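Legislatures and Executives
Handout 3: Forming a parliament after an election

Read this before the seminar. It covers the period between the declaration of results and the first full working day of a new parliament. The set chapter deals with elections and coalition talks, so those are left out here.

1. What exists on day one

When the results are declared there are members but no working parliament. The old one has been dissolved and its offices have lapsed. The government usually carries on, because ministers hold office from the head of state and not from the chamber. A defeated government stays in place as a caretaker until a new one is sworn in. By convention it avoids large contracts, senior appointments and new policy.

The clerk is the key official in this period. Clerks are permanent staff and do not change with the election. The clerk receives the list of elected members, prepares the seating and takes the chair, in most systems, until a presiding officer is chosen. A few parliaments give that task to the oldest or longest-serving member.

2. Choosing the presiding officer

The first item of business is nearly always the election of a Speaker or President of the chamber. Nothing else can be done until the chair is filled. Points to note:

Method. A show of hands, a roll call or a secret ballot. Secret ballots weaken the party whips, who cannot check how their members voted.

Majority. Some rules ask for more than half of the votes cast, with further rounds if needed. Others accept the highest number on the first round.

Party ties. In the Westminster tradition the Speaker gives up party activity. Elsewhere the presiding officer may remain a senior party figure and be expected to help the government programme through.

Deputies. Often shared between parties, sometimes by written rule and sometimes by custom. Where it is only custom, a large majority may be tempted to take every post.

3. The oath

Members normally swear or affirm before they may speak or vote. In some chambers this comes before the vote for Speaker, in others after it. Members who refuse the oath keep their seats in some systems and lose them in others. Check the rule for your chosen country before writing about it, as textbooks are often out of date on this point.

4. Party posts inside the chamber

These are filled by the parties, though several carry a salary and an office paid for by parliament.

Leader of the House: arranges government business, announces the timetable and speaks for the government on procedure.

Chief whip: keeps members informed, counts likely votes and arranges pairing where it is allowed.

Leader of the opposition: usually the leader of the largest party outside government. Problems arise when two opposition parties are the same size, or when a party supports the government without joining it.

Opposition whips: deal daily with the government whips. Much of the timetable is settled in these talks and never appears in the official record.

5. Committees

Committee places are normally shared in proportion to seats. The arithmetic is simple in a large chamber and awkward in a small one, where a party with 2 or 3 members may be due only part of a place. Committees can take weeks to set up, and during that time there is little detailed checking of ministers. Ask who gains from the delay.

6. Worked case: the Kivport assembly

Use this case for the seminar exercise. The Kivport assembly has three parties. Emetti holds the most seats but has no majority. Erdem is second. Hulline is small and has agreed to support Emetti on the budget only. The assembly meets for the first time in September, and the standing orders say that the Speaker must be elected by secret ballot with more than half of the votes cast.

Prepare short answers to these:

Who chairs the sitting until the Speaker is chosen?
Can Hulline claim any opposition posts?
What should the clerk do if no candidate wins in the first round?
Which party should chair the public accounts committee, and why?
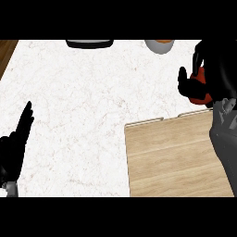 Robot hand holding a red object over a marble worktop (computer-rendered).

7. Written work

Write up to 1000 words on one of the following. Footnotes count towards the total and the reading list does not.

(a) Should a presiding officer be elected by secret ballot?
(b) How far should a caretaker government be bound by written rules?
(c) Does it matter if committees are slow to form?

Use at least two countries. Refer to the standing orders themselves where you can find them, and give the number of the order. Work is due by Sunday evening and should be handed in through the course page. Put the handout number at the top of the first sheet.

8. Terms to know

Dissolution, prorogation, standing orders, quorum, pairing, confidence and supply, casting vote, Father of the House.

Handout 4 covers the opening address and the first confidence vote.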